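Section 4. Tidying Up: Picking Up Soft Toys

Nivimar can clear soft toys from a floor or a low shelf with little help. It can't yet sort a whole playroom on its own, and it doesn't fold, wipe or stack. Plan to stay nearby for the first few runs.

1. Clear the floor of cords, socks and anything smaller than a golf ball.

2. Set the grip to Soft. The limit for this setting is 400 grams.

3. Choose Tidy, then Toys, and mark the drop-off spot on the map.

4. Press Start and step back until the arm has made its first pick.

5. If the arm misses the same toy twice, it skips it and moves on. Pick that one up yourself or start the run again.

Note: Long fur is harder than short fur. The jaws may close on loose fibers and miss the body of the toy. In our tests, shaggy toys took up to 17 seconds each – smooth ones were much quicker.

Note: Bright patterns behind a toy can confuse the edge finder. Turn on Slow Look in the Vision menu if this happens often.

Caution: Do not use Tidy while a child or pet is in the room. The arm stops when it is pushed, but it does not see everything.

Caution: Switch off the arm before you pull fur or thread out of the jaws.
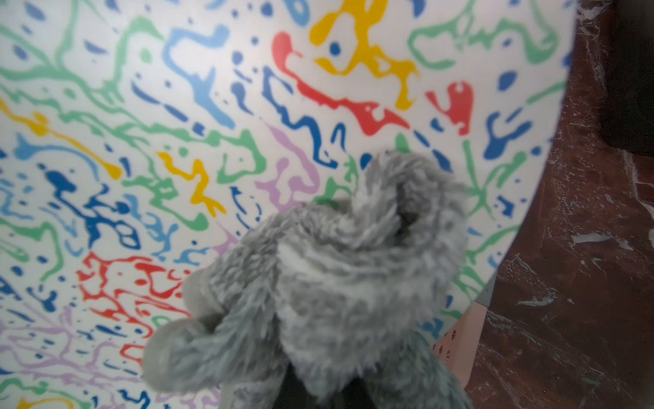
6. When the run ends, check the drop-off spot and wipe the finger pads with a dry cloth. Replace the pads after 2000 picks.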